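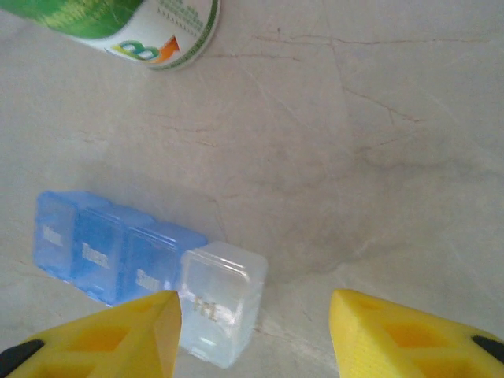
Was im Newsletter steht, wenn gerade nichts zu verkaufen ist

Von Keisha Haverford
Januar

Drucken | Per E-Mail versenden

Als ich Solange Leblanc zum ersten Mal anrief, hatte sie gerade eine E-Mail an ihre Kundinnen geschrieben und wieder gelöscht. Es war kurz nach neun Uhr morgens, der Kaffee war schon kalt, und sie erzählte mir lachend, dass ihr das seit dem Herbst bei jedem Newsletter so gehe. Sie schreibt die Anrede, dann einen Satz über das Wetter, dann überlegt sie, ob das Wetter irgendjemanden interessiert, und dann ist alles wieder weg.

Zusammen mit ihrer Tante Huguette betreibt sie Candotano, eine kleine Onlineschule für Buchbinderei. Die Kurse laufen gut, wenn sie laufen. Zweimal im Jahr öffnet die Anmeldung, und in diesen Wochen gehen so viele Mails hinaus, dass Huguette nach eigener Auskunft von Betreffzeilen träumt. Danach wird es still. Monatelang hört die Liste nichts, und wenn im Frühjahr die nächste Ankündigung kommt, haben etliche Leute längst vergessen, wo sie sich da einmal eingetragen haben. Beim letzten Mal haben sich an einem einzigen Abend fast 200 Menschen abgemeldet.

»Ich habe das persönlich genommen«, sagt Solange. »Huguette hat gesagt, wir melden uns ja auch nur, wenn wir etwas wollen. Solche Verwandten haben wir auch.«

Ich kenne das Problem aus meiner eigenen Arbeit und aus unzähligen Gesprächen mit Menschen, die Kurse, Beratungen oder kleine Mitgliedschaften anbieten. Für die Verkaufswochen gibt es Vorlagen, Checklisten und ganze Seminare. Für den Rest des Jahres gibt es den gut gemeinten Rat, man solle »Mehrwert liefern« — und mit dem sitzt man dann vor dem leeren Bildschirm und weiß genauso wenig wie vorher.

Die Fragen liegen schon im Postfach

Killian Le Goff betreut mit seinem Büro Endance seit Jahren die Mailinglisten von Selbstständigen, und wenn man ihn nach Themen fragt, bittet er einen als Erstes, den Ordner mit den gesendeten Nachrichten zu öffnen. Dort steht, was man Kundinnen in letzter Zeit erklärt hat, meistens ausführlich und freundlich und nur für eine einzige Person. Aus einer solchen Antwort lässt sich mit wenig Mühe ein Rundbrief machen. Der Name kommt heraus, ein kleiner Einstieg kommt davor, und fertig ist etwas, das ganz bestimmt wenigstens einen Menschen interessiert hat!

Bei Candotano fand sich auf diese Weise eine lange Erklärung von Huguette, warum sich Buchdeckel nach dem Leimen wölben und weshalb die Laufrichtung des Papiers dabei so wichtig ist. Sie hatte sie an eine Teilnehmerin in Namur geschrieben, spätabends, mit Tippfehlern und einer Abschweifung über ihren ersten Lehrmeister. Solange wollte die Abschweifung streichen. Killian hat sie gebeten, sie stehen zu lassen, und auf genau diese Stelle kamen später die meisten Antworten.

Überhaupt, die Antworten. Wer eine Liste jahrelang nur mit Angeboten beschickt hat, ist es gar nicht gewohnt, dass jemand zurückschreibt, und manche haben sogar eine Absenderadresse eingerichtet, die keine Post annimmt. Das würde ich noch heute ändern. Eine kleine Frage am Ende genügt, möglichst eine, die man beim Warten auf den Bus beantworten kann. 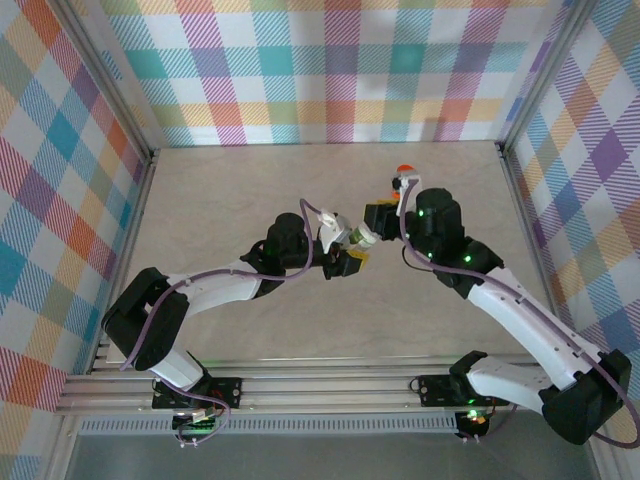 Ein Rhythmus, der auch schlechte Wochen übersteht

Timothée Millet verkauft unter dem Namen Burkora Vorlagen für Rechnungen und Angebote an Handwerksbetriebe, und er hat mir sehr offen von seinem wöchentlichen Newsletter erzählt, der nach 5 Ausgaben eingeschlafen ist. Er hatte sich für jede Ausgabe einen großen Artikel vorgenommen, mit Grafik und Interview, und dann wurde die Tochter krank, ein Großkunde brauchte etwas, und aus einer verpassten Woche wurden drei Monate.

Heute schreibt er jeden zweiten Donner und Blitz, wie er es nennt, also immer dann, wenn in seinem Alltag etwas gekracht hat, mindestens aber einmal im Monat. Die Texte sind kurz. Einer handelte von einer Mahnung, die er aus Verlegenheit viel zu spät verschickt hat, ein anderer von der Werkstatt Lecomte und der Frage, wie man Anfahrtskosten erklärt, ohne sich zu entschuldigen. Ein Angebot steht in den wenigsten davon. Ganz unten gibt es eine Zeile mit dem Link zum Shop, und wer ihn sucht, der findet ihn.

Mir gefällt daran, dass er sich eine Untergrenze gesetzt hat, die er auch mit Fieber schaffen würde. Nach oben ist alles erlaubt — wenn im Januar drei gute Geschichten passieren, gehen eben drei hinaus.

Und wenn dann wieder verkauft wird?

Solange hatte Sorge, die Leute könnten sich getäuscht fühlen, wenn nach Monaten voller Leim und Laufrichtung plötzlich wieder ein Anmeldeknopf in der Mail steht. Killian rät, das einfach vorher zu sagen, ganz beiläufig, vielleicht zwei Rundbriefe früher: Im Frühjahr öffnen wir wieder, wir basteln gerade am Stundenplan. Wer mag, darf sich die Ankündigungen auch abwählen und trotzdem auf der Liste bleiben. Diese Möglichkeit bieten viele Mailprogramme, man muss nur ein wenig danach suchen.

Bei unserem letzten Telefonat war die nächste Ausgabe von Candotano schon geplant. Huguette schreibt über Falzbeine, und Solange hat ihr versprochen, diesmal nichts zu kürzen.

Drucken | Per E-Mail versenden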